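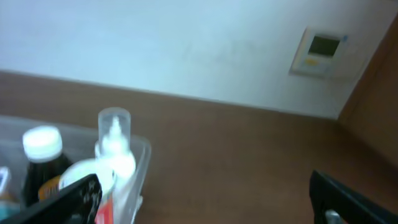
Le 22 décembre 2018, un abonné de la liste a écrit :

> Bonsoir à tous,
> Je lis depuis une semaine que le bus dentaire serait un gadget. Je
> voudrais bien qu'on m'explique. Boltisach compte 1513 habitants et pas
> un dentiste depuis la fermeture du cabinet de la place. Le plus proche
> est à 40 kilomètres, et il ne prend plus de nouveaux patients. Alors un
> bus qui s'arrête deux jours par mois devant la salle des fêtes, même
> s'il est moche, même s'il bloque le marché, moi je signe.
> Quant à la somme de 3350 euros, c'est le prix d'un rond-point fleuri,
> et encore, sans les fleurs.
> Que ceux qui ont mieux à proposer le proposent avant la réunion.

Bonsoir,

Je réponds puisque je crois être visé, ayant employé le mot gadget dans mon message de mardi. Je le retire à moitié. Le bus lui-même me va très bien. J'y enverrais volontiers ma molaire du fond, qui réclame depuis l'été et que je fais taire au clou de girofle, avec des résultats inégaux.

Ce qui me chiffonne est dans l'annexe de la convention Molar, que j'ai eu la faiblesse de lire un soir de pluie. Il y est écrit que la commune fournit l'emplacement, le raccordement électrique, l'arrivée d'eau et un « local d'attente chauffé ». Les 3350 euros couvrent le raccordement et l'arrivée d'eau. Le chauffage n'est chiffré nulle part. Ceux qui ont assisté à un conseil municipal en février dans la salle des fêtes savent de quoi je parle : on y garde son manteau et on vote vite. C'est peut-être voulu.

Deuxième point, les rendez-vous. La prise de rendez-vous est confiée à Mac Mathúna, qui ne la propose qu'en ligne. J'ai fait l'essai de leur page de démonstration. Elle demande un numéro de portable, une adresse électronique, puis un code envoyé par SMS et valable trois minutes. À Plustau, un SMS met parfois la matinée à monter la côte. Les gens de Plustau sont pourtant ceux qui ont le plus besoin du bus, étant au bout de la ligne de car, laquelle ne circule plus le mercredi, ni d'ailleurs pendant les vacances, ni quand il neige. Je propose donc une permanence téléphonique à la mairie, une demi-journée par semaine, avec un cahier. Un cahier n'a jamais demandé à personne de cocher les feux tricolores.

Troisième point, et là je m'adresse directement au message ci-dessus. Deux jours par mois, c'est ce que dit le dépliant. La convention dit « jusqu'à deux jours par mois, selon disponibilité du praticien ». Ma facture d'internet dit aussi « jusqu'à ». Le bassin que le bus est censé desservir représente quelque 2000 personnes en comptant les hameaux, et avec un seul fauteuil, je vous laisse faire la division. Il faudrait au minimum que les urgences passent avant les détartrages, et que ce soit écrit. Pour l'instant c'est l'ordre d'inscription, autrement dit le premier qui a du réseau.

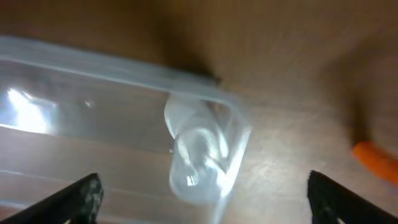 Bac en plastique transparent, sur bois clair.

Pour le reste, je suis d'accord avec presque tout. Le marché peut se décaler de quelques mètres vers le lavoir, les commerçants l'ont déjà fait pour le cirque et le cirque sentait plus fort. L'argument de l'esthétique, lu ici sous plusieurs plumes, me laisse de marbre : nous avons un transformateur peint en vache à l'entrée du bourg.

Voici ce que je compte demander à la réunion, si on me donne la parole avant le verre de l'amitié :

- une ligne « chauffage » dans le budget, avec un montant dedans ;
- la permanence téléphonique, à l'essai jusqu'en avril ;
- un ordre de priorité pour les urgences, affiché sur la porte ;
- un nombre minimum de passages garanti, et ce qui se passe si le bus ne vient pas.

Si quelqu'un a sous la main la première version de la convention, celle qui avait circulé avant l'été, je suis preneur. Il me semble qu'elle prévoyait aussi un dépistage à l'école, et je ne le retrouve plus dans la nouvelle. Ou alors je lis mal, mes lunettes relevant d'une autre spécialité que nous n'avons pas non plus.

Merci de répondre à la liste et pas à moi seul, ma boîte est pleine de vœux électroniques animés.

Bonnes fêtes à tous, et doucement sur le nougat.

Un abonné du haut du bourg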